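The harbour fire and the numbers that went round

3 Jan 2020

I have been reading the coverage of the Skendthorpe warehouse fire again, and I trust it less each time. By breakfast on the first morning three outlets had the number of injured at 32. By lunch it was 23. Everyone carried on as if the second figure had always been there.

My guess is that someone swapped two digits while typing up a call, and the rest copied it. I can't prove that. What I can say is that only one paper, the Flindby weekly, printed a correction, and it put it on page 8 under the tide times.

Then there is the cause. "An electrical fault" was in the headlines before the fire service had been let into the building. The source was a man standing outside the gate. He may well be right — but he was outside the gate.

Fidel Pereyra, who used to do night shifts on a news desk and now mostly grows leeks, told me I was being unfair. You print what you have, he says, and you fix it later. Fine. I'd like to see more of the fixing.

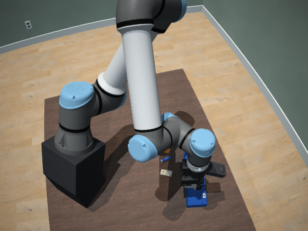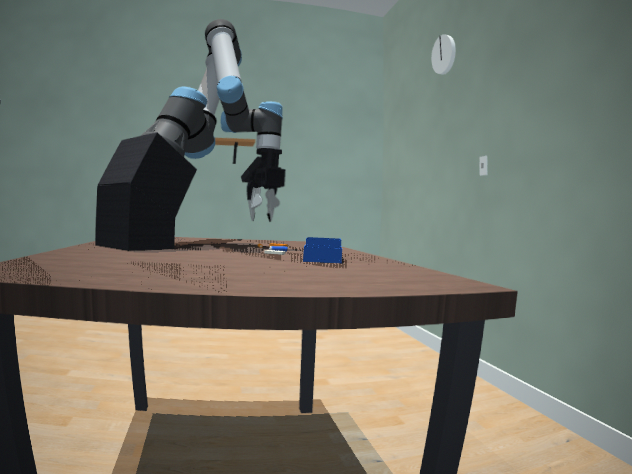
What the council said

Very little. The statement ran to 2 paragraphs, and one of those thanked the emergency services. The Bronik Street residents were told the smoke was "not expected to pose a risk", which was then reported everywhere as "no risk". Those are different sentences.

I wrote to ask who had taken the air readings and where. The reply said my question had been passed on. I asked something similar in August, after the smaller fire at the Urrutia yard, and that one was passed on too.

The inquiry

There is meant to be one, with a report in the spring. I'll read it, although I expect the useful part will be in an appendix. If you live near the harbour and kept the leaflet that came through the door that night, I'd like to see a copy. Mine went out with the recycling.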